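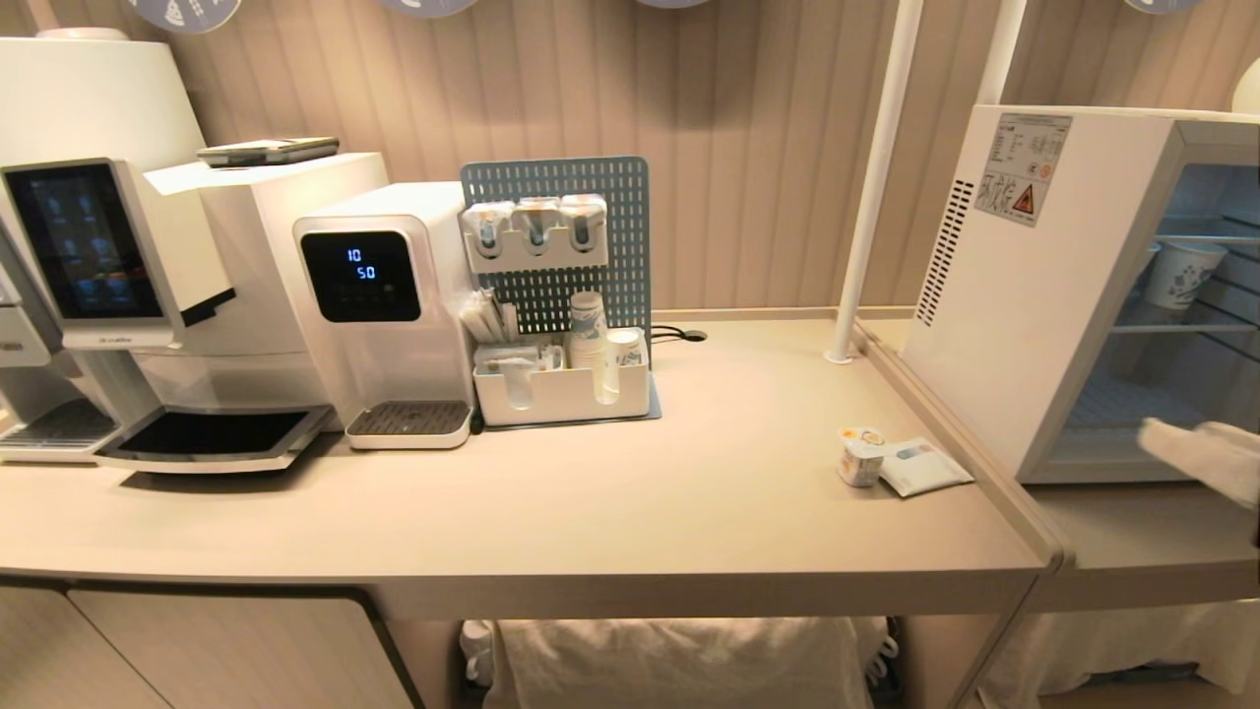 ## Descaling interval for bean-to-cup machines on a self-serve counter, hard water

Posted by **Gkikas** in Kitchen equipment > Hot drinks

We have a staff coffee point in Varkamville with a bean-to-cup machine and a separate hot water dispenser. The machine is plumbed in through a Homaton filter cartridge. The dispenser has its own tank and is filled from the tap.

The machine asks for a descale every 90 days. Since July it has been asking every 30, and the second half of each cup comes out slowly. The cartridge was changed on a Monday two weeks before this started. Fault log shows code 3227 twice, both times early in the morning. The manual only says "flow low, call service".

Is the cartridge faulty, or is the hardness setting wrong? And should the dispenser be descaled at the same interval?

---

**Evangelia Mitsotakis-Vlachou**

Check the hardness setting first. On many machines the descale interval is calculated from two values: litres dispensed and the hardness entered in the service menu. When a cartridge is changed, some menus go back to "no filter fitted", and the interval shortens at once. A scaled or failed cartridge does not change the reminder, as the machine does not measure hardness.

The slow flow is a separate matter. In order:

1. Test the water after the filter with a strip. Compare it with the tap.
2. Look at the bypass dial on the filter head. It is easily knocked when the cartridge is turned.
3. Run hot water only, with no coffee. If that is slow too, the restriction is upstream of the brew group – a kinked hose, a half-closed valve or the inlet strainer.
4. If hot water runs normally, clean the brew group and try a coarser grind.

Don't descale again until you have done this. Frequent acid cycles are hard on the seals.

The dispenser is on unfiltered water, so treat it separately. Descale when you see deposits in the tank, and write the date inside the cupboard door.

---

**Sulmont**

Had the same thing, it was the strainer. Full of grit.

---

**varka_72**

Just use bottled water, problem solved. We did that at our old office.

> **Evangelia Mitsotakis-Vlachou:** Not on a plumbed machine without a tank kit. Some bottled waters are also harder than the tap, so read the label.

---

**Gkikas**

Menu was set to "no filter". Corrected, and the reminder is back to 90. Flow was still slow on hot water, so I will take the strainer out tomorrow after closing.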